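The eight-snack tray: do we need it?
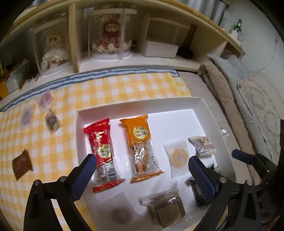 Wrapped snacks in the white tray, on the gingham cloth.

Since March the front table at Clestden has offered a tray of single-wrapped snacks in place of the old cookie plate. Seo-ah Gil picks them out and says people take one and stop there. I'd like to see that for a few more weeks before I believe it.

I have no quarrel with the twisted pastry in the orange package, or the pale yellow ring with the hole. The brown square cake is fine. But every one of these comes in its own wrapper, and our trash bin is small. We spent $162 on snacks last quarter, and Tapio Vuorinen wants to raise that to $200. For what? More wrappers?

Supporters say wrapped food keeps longer. Maybe so. The cookies never lasted long enough for anyone to find out.

Comments to Seo-ah by June 20, 2025. She has had 4 so far, all in favor, two of them from Tapio.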